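Six hundred tries at a cardboard box

24 Mar 2023

The lab at Rerkska is on the upper floor of a building which was before a printing shop, and the smell of ink is still a little in the stairs. I came to speak with the engineer who leads the Dusar project. She asked me to write about the work and leave her name out, because the team is small and she does not like that one person stands in front. So in this text she is only "the engineer".

Dusar is a learning system for picking up ordinary goods. It has no list of rules for each thing. It learns from examples, and an example is one complete try: a person guides the arm with a hand controller from the start position to the object, closes the fingers, lifts, and puts the object down at another place. Everything the arm does and everything the wrist camera sees is saved together.

"People ask me about the model," she said. "I understand it, the model is the part with the nice diagrams. But my days go to the examples. If they are bad, I can change the model for one year and it will not help me."

At the moment the team has 178 objects on the shelf. Most are from a supermarket: cartons, tubes, small jars, packets of tea. I asked how they choose. She said that at first they took what was in the kitchen, and the result was a system that was very good with mugs.

"Then we became more serious. Now I go to the shop and look for shapes, I don't look for what I want to eat. The cashier has surely an opinion about me."

A tall and narrow box is one of the shapes she likes most. It stands on a small base, so an operator who arrives a little too much from one side can push it over before the fingers are closed. A low, wide box forgives this. 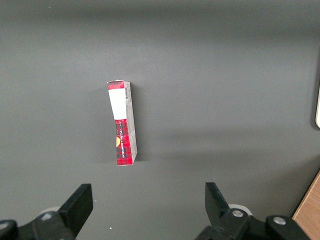
View from the wrist camera, with the gripper open and the carton still standing free.

I wanted to know what happens with the tries where the box falls. In my imagination they were deleted. She shook her head already before I finished the question.

"No, no. We keep them, with a mark. For a long time we did throw them away, and it was a mistake. The system saw only perfect approaches, so when it came a bit wrong it had no idea what to do next. Now we ask the operators to continue. The box is lying down? Good, pick it up lying down."

There are six operators, who work in turns of two hours. Longer is not allowed. She noticed last May that the examples from the end of a long session had a different character: the arm moved faster, the fingers closed earlier, and the pauses before the grasp disappeared. None of this was wrong in itself, but the system learned the tired style together with the fresh one and mixed them.

"You can recognize the person too," she said. "One of our operators comes always in a curve from the left. Beautiful curve. I would know it anywhere. But I don't want a robot which believes that every box must be visited from the left."

For this reason the start position is changed between tries, and the object is moved and turned by hand. The software for it is called Prulon and was written in the house. It shows on a screen where the object should be placed next, and the operator follows. I was allowed to do this job for a while, and it is more tiring than I expected. After some time I wanted to put the box each time at the same comfortable place, and Prulon had other wishes.

I asked about printed patterns. Supermarket packaging is full of colour, and I thought this could disturb a system that learns from camera pictures. She agreed that it can.

"If every narrow box in the data is red, then red means narrow. So I buy the same shape in several colours, and sometimes we cover one with plain paper. My colleagues call it the gift wrapping department."

The next step is to collect examples at a second place, with a different table and different light. A warehouse firm, Nguyen, has offered a corner of its packing hall. She is looking forward to it, but also she expects that the first results will be poor - the system has until now seen only one room in its life.

Before I left I asked how many examples are enough. She thought about it for quite a long time.

"For one box, we did six hundred, and I was still not satisfied. For all the shelf, I don't know. When I started I had a number in my head. Now I look each week at what it drops, and we collect more of that."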